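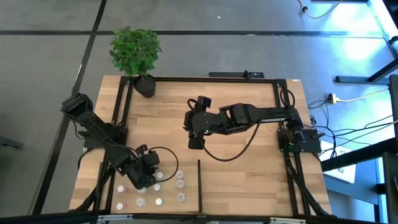 Minutes – Sample Containers and Bench Layout
Oldale site, August 5, 2024
Chair: Dagný Gunnlaugsson
Apologies: Clostdale

1. Previous minutes
Accepted with one correction. Item 4 should read "screw caps, white", not "snap caps, white".

2. Stock
The count at Oldale stands at 3,109 small clear containers with caps. Of these, 2,674 are released for use. The remainder stay on hold until Frandsen answers the query on cap fit. The hold area is to be marked with tape and a dated card.

3. Layout on the wooden bench
Containers are to be set out in columns at the left front of the bench, caps up. Spacing between columns was discussed. The present spacing is uneven and makes it hard to lift one container without touching the next. Agreed: 40 mm between centers, to be tried on the butcher-block top before any marks are made on it. Pencil only.

Tinted contents go in the leftmost column. Larger containers are not to be mixed in with the standard size unless the run sheet says so.

4. Bench surface
The top has a knot and a few small scuffs. None is deep enough to tip a container. Sanding was proposed and put off to November, when the bench is next out of use. Wipe down with a damp cloth only – no oil, as it leaves a film on the container bases.

5. White translucent bottles
Plarnness asked that the bottles be handled apart from the small containers. The rounded bottom edge gives a smaller footing than the drawing suggests, and the bottle should be lowered straight down onto the wood.

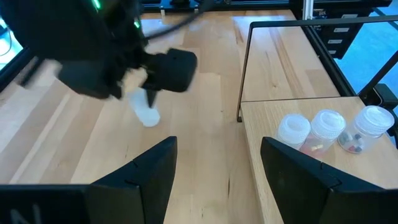

Frandsen replied that the footing was within the drawing, and that in their own trials bottles tipped over only when less than a quarter full. They asked for fill levels to be noted on the run sheet from now on. Agreed.

Plarnness to send 12 bottles from the current batch for a tipping check, half of them empty.

6. Labels
No change. Labels go on the side, never on the cap.

7. Actions
Gunnlaugsson – spacing trial, revised run sheet
Frandsen – written answer on cap fit
Plarnness – bottles for tipping check
Clostdale – price for replacement caps

Next meeting to be set once the cap fit answer is in.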